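Clalstead Library to close for floor and shelving work

April 13, 2023

Clalstead Library will shut its doors for eight weeks this winter while the floor is levelled and the shelving in the main room is replaced.

Nukberg Shire Council approved the work at its monthly meeting this week. The contract has gone to local builder Parsons, which also did the ramp and front steps at the council offices.

Library manager Yi-an Wi said the exact closing date would be set once the new shelves had been delivered to the council depot. It would not fall in the school holidays, she said.

"We looked at trying to stay open and work room by room," she said. "The trouble is that everything in the main room sits on the part of the floor that needs doing. You can't get to the children's area or the toilets without walking across it."

The building was put up as a produce store and became a library after the old reading room on the main street was sold. The floor has been patched several times. A council report says it slopes towards the rear wall and that two of the tall shelving bays have had to be packed underneath to keep them upright. Those bays were emptied last spring and have been roped off from the public since.

The report also lists smaller problems, including doors that catch, a returns trolley that rolls away if it is left without the brake on, and a join near the desk that has been taped over so that people with walkers don't trip.

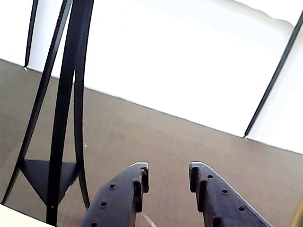 The floor at Clalstead Library, which is to be levelled this winter.

During the closure, borrowers will be able to use the branch at Wandar, which will open an extra day each week. Clalstead library cards already work there. Items on hold will be sent across automatically unless the borrower asks for them to be kept until Clalstead reopens.

A small collection of over 2000 books, magazines and audiobooks will also go to Wandar so that there is more on the shelves for the extra visitors. The rest of the Clalstead collection will be boxed and stored, and will show in the catalogue as unavailable.

Loan periods will be extended for anyone who has Clalstead items out on the day the library closes. Those items will not be due until a week after it reopens. The returns chute at the front of the building will be locked, but books can be dropped at the council offices during business hours, or at Wandar at any time.

The home delivery service will keep running. Ms Wi said people who get a bag of books each fortnight should see no change, apart from a slightly different choice of titles.

"The drivers are the same and the day is the same," she said. "If someone wants a particular author they should let us know early, so we can put those aside before the boxes are sealed."

Storytime will move to the supper room behind the Clalstead hall for the length of the closure. The homework group will meet there as well, on its usual afternoons. The family history group has chosen to take a break and will start again after the reopening. Its microfilm reader is too heavy to be moved safely and will stay in the building under a cover.

Public computers are likely to be the hardest thing to do without. Clalstead has six, and they are booked most mornings. Two will be set up in the foyer of the council offices, with printing available at the front counter. Wandar has its own machines, but council staff expect these to be busy and suggest booking ahead by phone.

The council asked residents for their views on the project late last year and received 178 responses. Most supported the work. The most common request was for more places to sit, followed by better lighting over the large print section and a water tap that can fill a bottle. Some people wanted longer opening hours, which the report says will be looked at separately as part of the next budget.

Several responses asked the council to keep the long reading table near the front windows. It will stay. Parsons will remove it for the duration of the work and store it with the boxed books - the top will be sanded and oiled while it is out of the building.

The old shelves will not be reused in the library. They will be offered to schools and community groups in the shire, with anything left over sold from the depot. Groups that want shelves should write to the council with measurements of the space they have in mind. The tallest bays will have to be fixed to a wall wherever they end up.

The new shelving is lower than what it replaces, so that staff can see across the room and borrowers won't need a step to reach the top row. It will hold slightly fewer books. Ms Wi said the library had been going through its stock since the start of the year and that most of what had been taken out was damaged or had not been borrowed for a long time.

"People do worry when they hear books are going," she said. "We've kept all the local history and we've kept the westerns, because they still go out every week."

Withdrawn books will be sold from tables in the library entrance until the closure begins.

The layout of the main room will change a little. The children's area will move to the side nearest the toilets, and large print will take its place under the windows. The service desk will stay where it is, but with a lower section at one end for people using wheelchairs. A plan is on the noticeboard inside the front door, and staff can explain it to anyone who would like more detail.

Councillors were told the main risk to the timetable is what might be found once the old surface comes up. If the supports underneath need replacing as well, the reopening could be pushed back. Even in that case, the report says, the library should be open again by September.

Parking behind the library will be closed to the public while the builders are on site. The two accessible spaces will be moved to the street, outside the chemist. The footpath will stay open.

Borrowers with an email address on their library record will be told when the closing date is confirmed. Notices will also go up at the library, the council offices and the Wandar branch.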